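Portable appliance and hot drinks point check — Belmonte building, ground floor tea room
Period: September
Form used: Helden short form, sections A to E
Previous check: March, no open items carried over

Result codes: P = pass, C = pass with comment, F = fail, N = not applicable.

## A. Supply and sockets

| Item | Check | Result |
|---|---|---|
| A1 | Socket faceplate secure, no cracks or scorching | P |
| A2 | Socket switch operates cleanly | P |
| A3 | RCD trips at test button | P |
| A4 | RCD trip time with tester, limit 200 ms | P |
| A5 | No multiway adaptor in use | C |

Comment A5: adaptor found in the cupboard under the sink, not plugged in. Removed to the Rornberg store. It carried no test label.

## B. Kettle, electric, stainless steel

| Item | Check | Result |
|---|---|---|
| B1 | Plug, fuse and cord grip | P |
| B2 | Flex free of cuts, kinks and tape | P |
| B3 | Earth continuity, body to plug pin | P |
| B4 | Insulation resistance | P |
| B5 | Rated load within socket circuit allowance, limit 2,000 W | P |
| B6 | Handle firm under load, no play at fixings | P |
| B7 | Lid closes and stays closed when tilted | C |
| B8 | Automatic cut-off at boil | P |
| B9 | Boil-dry protection | N |

Comment B5: measured draw 1,688 W at full fill.

Comment B7: lid holds, but needs a firm push. Users should press it down before lifting. Recheck at next visit; replace the unit if the catch has loosened further.

Comment B9: not tested on site. The Zundetano sheet for this range asks for a bench test only.

## C. Table and surface

| Item | Check | Result |
|---|---|---|
| C1 | Table stands level, no rocking | P |
| C2 | Table pushed up to wall, no gap for flex to drop into | P |
| C3 | Surface free of splinters at front edge | P |
| C4 | Surface finish sound | C |
| C5 | Kettle parked at least 30 cm from front edge | P |
| C6 | Table number legible | P |

Comment C4: plywood top is worn, with dark smudges and streaks. Acceptable for present use. The worn areas will take up water, so spills are to be wiped at once. Resealing proposed — low priority.

Comment C6: number 16, handwritten on the wood. Matches the room list.

## D. Pouring and handling

| Item | Check | Result |
|---|---|---|
| D1 | Kettle held by handle only | P |
| D2 | Cup standing on table or saucer during pour | P |
| D3 | Pour slow, no splashing | P |
| D4 | Hand position at cup | C |
| D5 | Spoons and forks kept in holder, clear of pouring area | P | 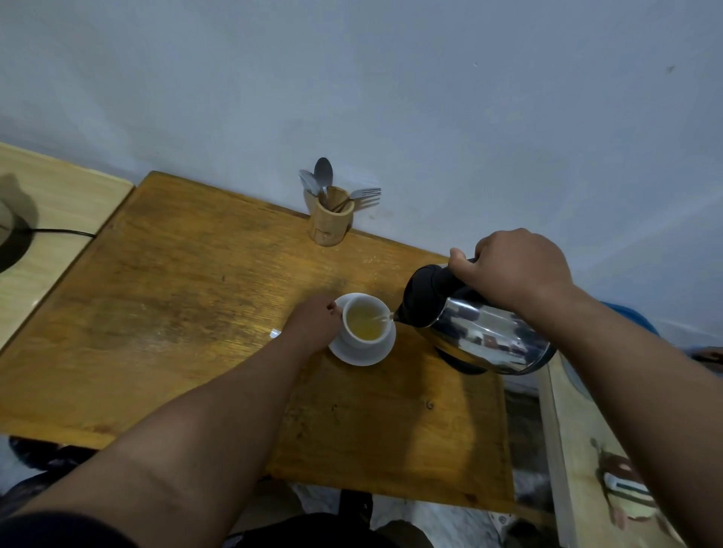

Marisa has asked for D4 to be raised to a fail at every table where a cup is steadied by hand, on the grounds that a saucer gives enough grip and the fingers gain nothing by being near the spout. She would also like the wording on the wall card changed from "take care" to "let go of the cup".

Inspector's reply: D4 stays at C under the present form, which has no fail criterion for this item. The card wording is accepted and will be changed. A criterion will be put forward for the next issue of the Helden form.

## E. Actions

- [ ] Wall card reworded, item D4
- [ ] Lid catch rechecked, item B7
- [ ] Quote for resealing table 16, item C4
- [x] Untested adaptor removed, item A5

Overall: fit for use. Next check due March.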